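Studus Bid Box and Register Set

Home > Public Purchasing > Bid Receipt and Opening > Studus

Item 208
Made by Dritine
In stock, ships by freight or parcel depending on destination

The Studus set is a locking steel box for paper bids, sold with a bound register and a supply of numbered seals. It is made for town and county purchasing offices, school districts, water boards and other public bodies that still take sealed bids on paper. Bidders drop their envelopes through the slot on top. The box stays locked until the opening, and the register shows who handled it in between.

Many offices now take most bids online and keep paper for construction work, vehicle purchases and anything with large drawings. Those are often the bids that get protested. A losing bidder will usually ask the same questions: when did the winning envelope come in, where was it kept, and who could get at it. The Studus set is built to give written answers to all of them.

The box

The body is welded steel with a gray powder coat. The slot has an inner baffle, so envelopes slide in flat and can't be pulled back out with a ruler or a wire. The lid has two locks with different keys. Most offices give one key to the purchasing agent and the other to the clerk, so that the box can't be opened by either of them alone. Key blanks are restricted and extra keys have to be ordered from us in writing on office letterhead.

A seal loop sits between the locks. Once a seal is through the loop, the lid can't be raised without breaking it, even with both keys. Holes in the base take bolts for a counter or floor mount. Bolts are in the bag taped inside the lid.
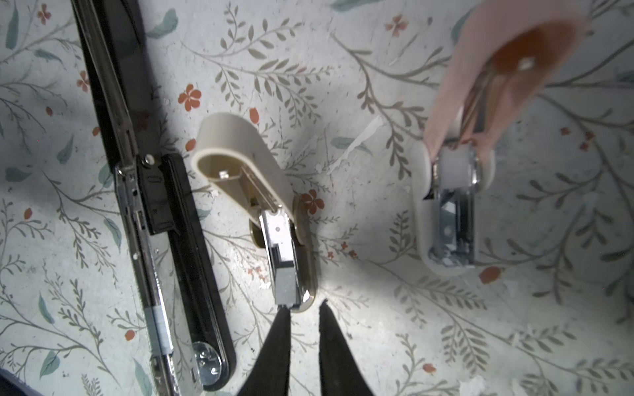
The slot takes standard letter and legal envelopes and the flat catalog size that most bidders use for a full response. It doesn't take rolled drawings. If your bid packets include rolled sheets, see the Biklow tube locker on the next page, which uses the same keys and the same seals. Oversize packets can also be logged in the register and held in a locked room, and there is a column for that.

The register

Each register is sewn and case bound, with printed page numbers. Pages can't be taken out without leaving a visible gap. There are 127 numbered entry pages, followed by ruled pages at the back for notes. Each entry has space for the solicitation number, the bidder's name, the date and time received, the condition of the envelope, and the initials of the person who took it in. A second block on the same page covers the opening: seal number, time the seal was broken, names of those present, and the amount read aloud.

Paper is acid free and takes ballpoint ink without bleeding. We suggest one register per fiscal year, though smaller offices can run a book for longer. Corrections should be made with a single line through the wrong entry and initials beside it. Correction fluid will crack and flake on this paper and auditors don't like it anyway.

Where to put the box
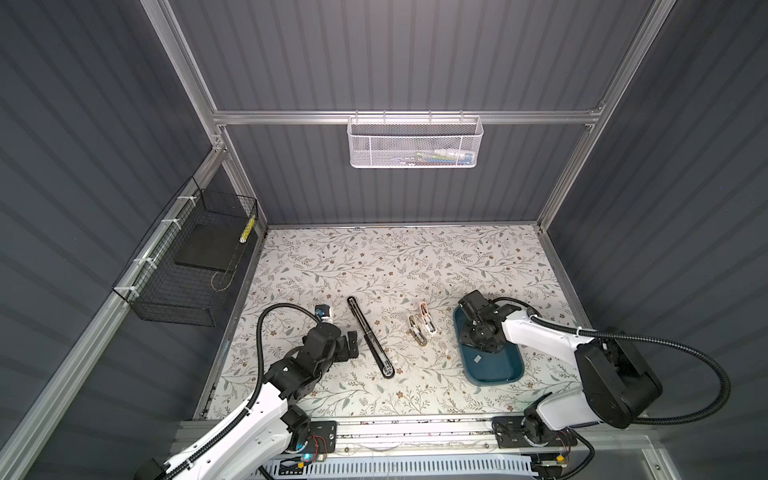
The box should stand where the public can reach the slot during business hours and where staff can see it from a desk. A front counter is the usual place. Bolt it down if the lobby is open when the office is closed. Keep the area right around it clear, and give pens, tape and date stamps their own place so that no one sets them on the lid. A mesh basket hung from a crossbar does fine for small supplies. Envelopes should never go in an open basket, even for a few minutes, and even when the box is full. If it's full, both key holders should open it, move the contents to a second sealed box, and write both seal numbers in the register.

Don't place the box under a window that opens or next to a mail sorting shelf. Bids that get mixed in with regular mail are a common cause of late receipt disputes — the envelope was in the building on time but no one logged it.

Using the seals

Seals are single use, pull-tight, and numbered in sequence. Each one has its number on the body and again on a tear-off tag, and the tag goes into the register on the matching page. Seals are packed in order. Please don't pull them from the middle of the pack. A gap in the numbers will have to be explained later, sometimes by a person who wasn't working there at the time.

To open the box, read the seal number aloud and check it against the tag before cutting. Cut the tail side. Keep the broken seal with the bid file. 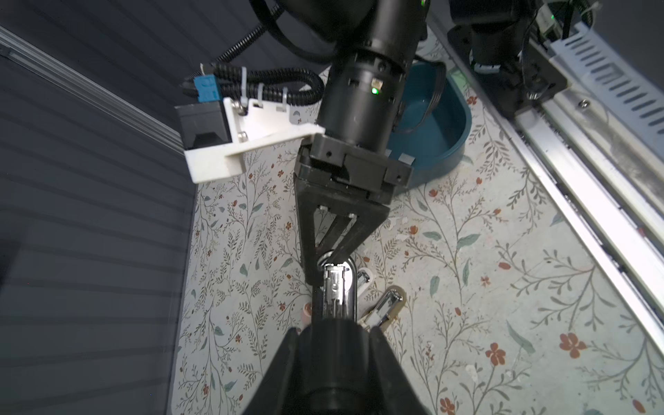
DETAILS AND ORDERING

Item number: 208
Body: welded steel, gray powder coat
Locks: 2, keyed differently
Mounting: counter or floor, bolts included
Register: case bound, 127 entry pages
Seals: one pack included, refills sold separately
Assembly: none
Lead time: about 2 weeks when not in stock

The box, register and seals are also sold separately. Refill seals can continue your existing number range if you give us the last number used when you order. Registers can be stamped with the name of your office on the cover. Stamped books are not returnable.

Public bodies may order by purchase order. We don't require a deposit. If your rules call for written quotes, ask for one and we will send it on letterhead with freight shown as its own line. We will also fill out vendor registration and conflict of interest forms. Send them with the quote request and they will come back together.
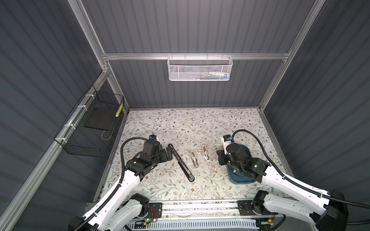 Returns are accepted on unused boxes in the original carton. Opened seal packs can't be returned for any reason, because we can't resell a pack once its sequence has left our hands. A box damaged in shipping should be noted on the carrier's receipt before the driver leaves. Send us a copy of that receipt and we will replace the box.

Lost keys

Report a lost key in writing. We will send a new lock cylinder with new keys. We don't cut a replacement for the old one. The cylinder can be changed with a screwdriver from inside the lid, which means both locks have to be opened first. If both keys are lost, the box has to be drilled by a locksmith with a witness present, and that should go in the register too.

Related items

Biklow tube locker, for rolled drawings
Vaněk date and time stamp, counter model
Studus register only
Studus seal refill pack

Page updated 8 January 2021. The register layout changes in March to add a column for addenda received. Orders placed before then will ship with the current layout unless you ask us to wait.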